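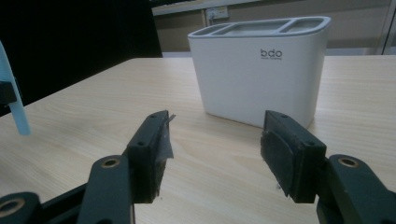
View from the wrist camera on Karnulent, fingers open, white bdo organizer on the table.

Karnulent gripper: setup and upkeep notes

Hi! These are my notes on keeping the hand-held gripper we call Karnulent in shape for the Gillies recordings. I wrote most of it for myself and then Liv Engström asked for a copy, so now it lives with the data. Last edited 23/10/2022.

What's in the folder
175 recordings of tabletop picking, all made at the Hirnley bench with one gripper. The first 21 were done before I settled on a camera angle, so I keep them apart in a folder called "early". Please don't mix them in unless you want a headache (I tried, I got one). Video is 720 lines high.

Pads
The pads are what I fuss over most. They're dark and grippy when new, and the inner edges fray with use. Look at the right one in the picture, it has some wear along the inside already. The left one has a thin clear strip hanging off its inner edge. If you see a strip like that, take it off before you record, and check that what's under it is still stuck down flat. I swap pads as a pair, always! One fresh pad and one tired pad makes things twist as you lift them.

Pivots
The finger links are matte plastic with brass-colored inserts in the pivot holes. Wiggle each finger sideways before a session. A tiny bit of play is fine, but if you can hear it click, stop and look at the inserts. No oil, please, it creeps onto the pads and then you're back to the section before this one.

Camera check
Open the fingers all the way and put something plain in the gap. You want both fingertips in view, about level with each other. If one sits higher, loosen the camera mount, nudge it, tighten it again and save a new reference shot.

Known problems
Recording 13 has a dropped sync signal near the end. The Bultanley charger runs warm, so I unplug it overnight. New pads are on order for November and I'll add a note when they go on.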